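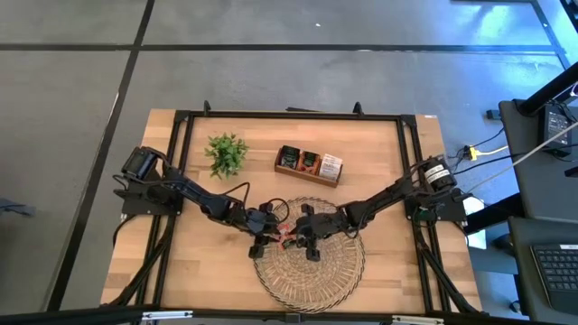
Butcher-block top, tan and honey planks

Oiling a butcher-block top: how often, really?

crumbtray
Moved into the Grenerstead place in November and inherited a butcher-block counter the color of a stale cracker. The previous owners left a note that said "oil monthly" and half a bottle of something with no label. The top in the picture is the color I'm after. Mineral oil, hardwax, or do I just put a big cutting board over it and move on with my life?

14 replies · 2 shares

plankton_dave
Mineral oil. Flood it, go to bed, wipe it off in the morning. Do that every night for a week and then whenever it looks thirsty. Throw out the mystery bottle.

Flendance
Mineral oil is a subscription. You will be oiling that counter until you sell the house, and then you'll leave a note for the next person. Sand to 120, then 180, two thin coats of hardwax, done. Mine has been down nine years and I've touched up the strip by the sink twice.

plankton_dave
And when you put a hot pan on it?

Flendance
I own a trivet.

plankton_dave
Must be nice.

old_rabbet
You're both skipping the sanding question. If it's gone gray near the faucet, water has been getting in and no finish is going to hide that. Sand the gray out first. If it's black, that's deeper, and you may be there all weekend. Check the underside too. I redid a kitchen in Civarcombe where the top was gorgeous and the bottom was bare wood over a dishwasher. It had cupped so badly you could roll an egg from one end to the other.

crumbtray
It's gray. There is also a ring that I'm choosing to believe is from a flowerpot. I looked underneath and regret it – bare, and somebody has written "FRONT" on it in marker. It is at the back.

old_rabbet
Then seal the bottom as well. One coat is fine, it doesn't have to be pretty.

mrs_tackcloth
Has anyone priced replacing it? I got a quote of 1250 for a new top, fitted, and that was before they asked whether I wanted a hole for the sink. I did want a hole for the sink.

Flendance
Nobody should replace a solid top over a gray patch. That's what sanders are for.

mrs_tackcloth
I don't own a sander. I own a trivet, if that helps.

plankton_dave
Rent one on a Tuesday, the place near me is half empty. And put a plastic sheet over the doorway or you'll be finding dust in the cereal until spring.

crumbtray
Update: sanded. The gray is gone, the ring got fainter but has clearly signed a lease. Tried mineral oil on one end and hardwax on the other so I could compare. They look exactly the same.

Flendance
Give it a month.

plankton_dave
Give it a month.

old_rabbet
Did you do the underside?

Show 2 more comments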